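Lemden Twin Kit: two-arm trial set with parallel grippers

The Lemden Twin Kit is for anyone who wants to try two-armed handling before deciding which fingers, which controller and which camera position to live with. You get a pair of arm models, a choice of grippers, the Hopkin controller and a full simulated room to run them in, and everything swaps over without rebuilding the job from scratch. We have had it running on our own desks since April and we're still finding new things to try on it (some of them a bit silly).

We put it together after too many afternoons comparing one gripper on Monday's code with another gripper on somebody else's. You can't learn much that way. With the Twin Kit you keep the same room, the same furniture and the same starting pose, and change one part.

What's in the kit

Grippers: 4 parallel types, from the short-fingered Mandlow S to the long Mandlow L
Controller: Hopkin, with position and soft-touch modes
Camera views: body-mounted, one per wrist, and a free view you can place where you like
Rooms: 7 furnished rooms, including the bedroom most of us start with
Saved runs: up to 2000 per project
Part number: 628

The bedroom is my favourite by a long way. Drawers are a lovely test of a gripper! A bar handle looks like the easiest thing in the world until one finger lands on top of it and the other underneath, and the wrist has to turn while the body is still settling. Low drawers are harder again, as the arm has to fold down close to the furniture and the body view loses a good part of what the fingers are doing.

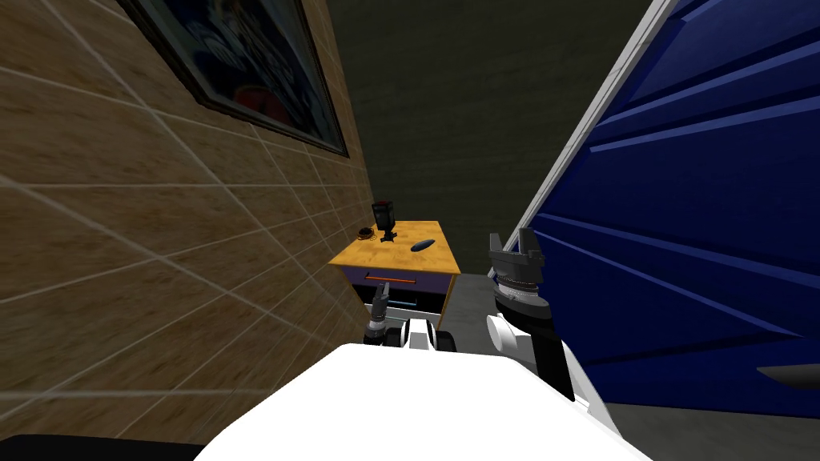 The Mandlow S gets on well down there. Its fingers are short enough to turn in a tight space, and in soft-touch mode it will forgive a slightly crooked approach. The L reaches further past an obstacle, so we tend to prefer it for tops and shelves, where small things sit close together and you want to come straight down between them. Yiran Tang runs one of each, short on the left and long on the right, and after trying it for a week I've stopped arguing with her.

Changing the controller makes more difference than I expected. In plain position mode the Hopkin goes exactly where it's told, handle or no handle. Soft-touch gives a little on contact, and you can set how much for each arm. Start low. Higinio Xolalpa wrote the settings guide and it's worth reading before you touch the wrist values.

Which camera view?

Try the body view first, then add a wrist. The body view is good for getting both arms into the right part of the room, and the wrist takes over for the last bit. Running all of them together is fine, though replays take longer to load.

Works with

Dratosus arm files (import as they are), Hopkin controllers, old and new. Mandlow fingers made for the single-arm kit fit too, but need the adaptor file from the downloads page.

Last updated: April

Contact Lemden | © Lemden | Back to top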